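Blog > House > Laundry, again

Print this post | E-mail this post

Last updated: October

The green shirt, and other things I have failed to fold

I own a green shirt that has never once been flat. I bought it in Dadedcombe, on a trip where it rained and I had packed for a different country, and it cost more than any shirt should that spends its life looking like a dropped napkin. Olive green, the shop called it. I call it the pond shirt. It goes into the drawer folded and comes out with opinions.

I bring this up because I have spent the past month trying to become a person who folds. My friend Kevser Uçar folds. Her closet looks like a bank. She came over for coffee, opened my linen cupboard looking for a towel, and closed it again very gently, the way you would close a door on somebody getting dressed. Two days later she sent me a link to an article on folding that ran to 760 words on T-shirts alone. I read all of it, including the comments, where a man was angry about sleeves.

So, the state of things. My laundry lives in 4 stages:

The machine.
The rack.
The chair.
Me, wearing it.

You will notice there is no drawer on that list. The chair is a perfectly nice chair from Nutgate and I think I last sat in it when I was assembling it. Everything clean goes on the chair. Everything I wear comes off the chair. It is an efficient system as long as you don't mind looking like you slept in a hedge.

The article says the trouble starts before the folding. You are supposed to take hold of the thing at two ends, pull it out over a big clear surface, and get the creases out of the cloth while it is still just cloth, before you make any decisions about thirds. I had been skipping this completely. My method was to pick a garment up by whichever bit was on top and fold it in half toward my stomach until it stopped being big.

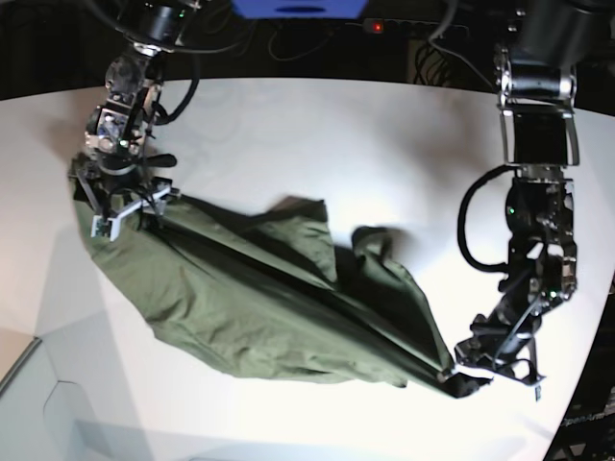 One end each, and pull. Olive green wrinkles like nothing else.

A white table is very good for this, by the way. On my bedspread (brown, patterned, a gift) I can't tell a sleeve from a shadow. On something pale you can see every fold you've made by accident, which in my case is a lot of them. I moved the whole operation to the kitchen table and my success rate went from terrible to poor.

Then comes the smoothing. Kevser does it with the flat of her hand, from the middle out, one pass. I do it like someone trying to get a cat off a counter. The pond shirt smooths beautifully on the left, and all the wrinkles move over to the right and wait there. I smooth the right and they go home again. I have considered that there may be one single wrinkle in that shirt and it simply travels.

I did buy a folding board, I'll admit it. Grotitz makes one, flat plastic with flaps, and the box promised 99 perfect shirts before breakfast. I don't know who eats breakfast at that house. I got through the socks (which you are not meant to put on it) and one pillowcase, and then a flap caught me on the knuckle and we took some time apart.

Towels, on the other hand, I can do. Towels are rectangles and they want to help. I folded every towel in the house and stood in front of the cupboard with the door open for a while, and then I sent Kevser a picture. She wrote back, "Edges face in." I turned them all around. She was right, it looked much better, and I have not told her.

The fitted sheet I am leaving for another post, or another life.

As of tonight the chair is down to one pair of jeans and the pond shirt, which is folded, after a fashion, into something the shape of Portugal. It's going in the drawer tomorrow morning. I'm going to put a heavy sweater on top of it and not look.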